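Ein Laden, drei Brände und viel Papier

Živko Matić hat den Kaffee schon eingeschenkt, bevor das Aufnahmegerät läuft. Auf dem Küchentisch liegen zwei Mappen, eine graue und eine grüne. In der grauen sind die Kaufverträge und Steuerlisten, in der grünen die Anzeigen, die der Eisenwarenhändler Bedoya in der Zeitung von Pranholm geschaltet hat. Matić war bis zu seiner Pensionierung Vermessungstechniker. Seit 17 Jahren beschäftigt er sich mit den Geschäftshäusern an der Unteren Hafenstraße, und das Haus Bedoya ist dasjenige, zu dem er am meisten gefunden hat.

»Angefangen hat es mit einer Rechnung«, erzählt er. »Die lag in einem Buch, das ich auf dem Flohmarkt gekauft habe. Zwei Fässer Nägel, ein Satz Scharniere, Lampenöl. Oben der Name und die Hausnummer. Die Hausnummer gab es aber in der Straße gar nicht mehr, und das wollte ich klären.«

Die Klärung dauerte länger als gedacht. Die Untere Hafenstraße ist im 19. Jahrhundert zweimal neu nummeriert worden, einmal nach dem Brand von 1861 und noch einmal, als die Gasse zum Holzplatz überbaut wurde. Matić hat beide Zählungen in einen Plan eingetragen. Danach stand Bedoyas erster Laden dort, wo später die Seilerei Cledley ihr Lager hatte, auf der Wasserseite also. In der älteren Ortschronik ist er auf der Bergseite verzeichnet.

»Der Chronist hat die neue Nummer genommen und auf die alte Zeit angewendet«, sagt Matić. »Das ist schnell passiert. Ich habe es in den ersten Jahren genauso gemacht und musste dann einen ganzen Ordner umschreiben.«

Der erste Laden war ein Holzbau. Im März 1861 brannte er ab, zusammen mit den Nachbarhäusern. Im Brandverzeichnis stehen 11 Gebäude, bei Bedoya ist ein Schaden von 1.000 Talern eingetragen. Versichert war er nur für die Hälfte. Trotzdem erschien noch im selben Sommer eine Anzeige, in der er der geehrten Kundschaft mitteilte, dass der Verkauf einstweilen in einem Schuppen am Holzplatz stattfinde. Matić zieht das Blatt aus der grünen Mappe. Es ist eine Kopie vom Mikrofilm, an den Rändern fast schwarz.

»Er schreibt da von Öfen, Pflugscharen und Fensterglas. Ein Jahr vorher hatte er noch Porzellan im Angebot. Das kommt nie wieder. Ich nehme an, dass ihm der ganze Bestand kaputtgegangen ist und er kein Geld hatte, ihn zu ersetzen. Belegen kann ich das nicht.«

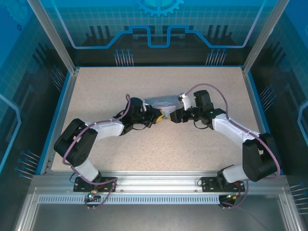

Arbeitsfläche mit zwei Roboterarmen, an der Rückwand Leiterbahnmotive

Den Neubau führte Bedoya in Backstein aus. Über das Jahr der Fertigstellung gibt es unterschiedliche Angaben. Auf dem Giebelstein stand 1863, die Steuerliste führt das Haus aber erst zwei Jahre später. Matić hält den Giebelstein für zuverlässiger. Die Liste sei in jener Zeit nachlässig geführt worden, bei anderen Häusern der Straße finde sich derselbe Abstand.

Vom zweiten Brand wissen viele in Pranholm, weil er in der Schule erzählt wurde. Damals sei die Kuppel der Markthalle eingestürzt und das Feuer bis zum Hafen gelaufen. Matić ist vorsichtig. »Eine Kuppel hatte die Markthalle nicht, die hatte ein Satteldach. Und das Feuer kam bis zur Waage, weiter nicht. Bedoya hat 1874 nur das Dach verloren. Er hat nach sechs Wochen wieder verkauft, dazu gibt es die Anzeige.«

Der dritte Brand, 1889, beendete das Geschäft. Der Gründer war da bereits tot, den Laden führte seine Tochter Helene mit einem Teilhaber. Das Grundstück ging an die Dampfschiffgesellschaft Preria, die dort ein Kontor errichtete. Von dem Backsteinbau blieb der Keller, und der ist heute noch da.

»Ich durfte einmal hinein«, sagt Matić. »Das Gewölbe ist niedrig, man muss den Kopf einziehen. Auf der Wasserseite ist eine zugemauerte Öffnung. Dort wurden die Waren direkt vom Kahn hereingereicht. Das passt zu meinem Plan. Auf der Bergseite hätte eine solche Öffnung keinen Sinn.«

Offen ist für ihn vor allem, woher Bedoya kam. In den Kirchenbüchern von Pranholm taucht er erst mit der Hochzeit auf, als Herkunftsort steht dort ein Wort, das sich nicht sicher lesen lässt. Matić hat es mehreren Leuten gezeigt und mehrere Antworten bekommen. Eine Fotografie des Ladens kennt er auch nicht. Es soll eine gegeben haben, sie wird in einem Brief Helenes erwähnt, mit dem Schild über der Tür und dem Vater davor.

Der Aufsatz über das Haus ist inzwischen geschrieben, roughly hundert Seiten wollte Matić nicht daraus machen. Es sind deutlich weniger geworden, dazu der Plan mit den beiden Nummerierungen. Wer Rechnungen, Briefe oder Bilder aus der Unteren Hafenstraße besitzt, kann sich bei ihm melden, auch wenn der Name Bedoya darauf nicht vorkommt. Die Originale gibt er nach dem Kopieren zurück.

Das Gespräch wurde am 14. April 2024 geführt.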